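The House with Too Many Doors

I got the little house at the Jostura flea market in March, from a man who wanted 3 for it and took 2, mostly because it was starting to rain and he wanted to go home.

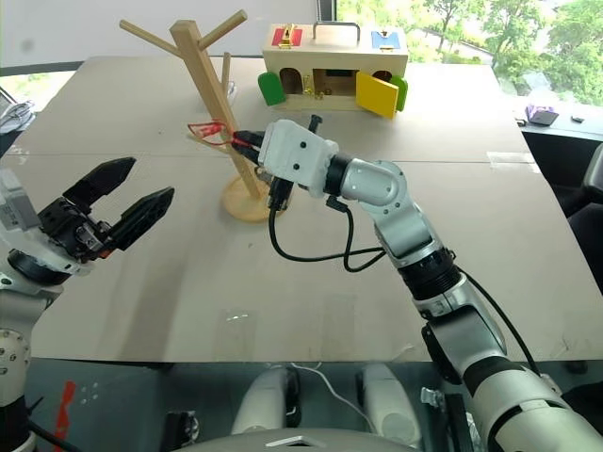
My sister thinks I overpaid. She says that about everything, she said it about my apartment, but I'd gone out for a lampshade and she had a point that a toy house wasn't a lampshade. I carried it back on the 106 bus by the handle on its roof, like a lunch pail, with the doors clacking open every time we hit a pothole. A kid across the aisle asked me who lived in there. I said I hadn't met them yet. He nodded like that was a normal thing for a grown woman to say.

So it went on the big table by the window, at the far end, behind the mug tree. The mug tree hasn't held a mug in ages. It's there for whatever I'm sick of looking for — anything with a loop in it goes on a peg, that's the system, and I'd like to see you come up with a better one.

The first night I shut all the doors before bed. Green, yellow, green. I remember doing it, because the yellow one sticks a bit and I had to use my thumbnail. In the morning the yellow one was open.

Okay, old hinges. Fine. I shut it again and went to work at Dostance, where I answer the phones and tell people their parcels are on the way, and I didn't think about it more than nine or ten times. When I got home the yellow one was open and so was the green one on the left.

I called my sister. She told me it was the trucks. She has lived on a quiet street her whole life and believes the rest of us live on top of a highway.

"Then why only those two?" I said.

"Maybe the other one's shy," she said, and hung up to watch her show.

After that I started leaving things out, and I'm not proud of it. A raisin. A button. A stamp off an old letter from Illus, because I thought somebody that size might like a picture for the wall. I'd set each one down on the table in front of the yellow door and go brush my teeth with the water running loud, so as not to seem like I was listening. The raisin stayed. The button stayed. The stamp was gone by breakfast, and yes, I looked on the floor, and yes, I moved the couch!

I told the woman at the Grgić bakery downstairs and she gave me a poppy seed roll for free, and I couldn't tell if it was for me or for them. I ate most of it. I left the end piece by the door.

It's past eleven now and I'm in bed with the lamp on. I haven't shut anything tonight. A minute ago I heard something small go click in the other room, and then, very politely, click again.

I'm going to give them a little while before I go in for a glass of water.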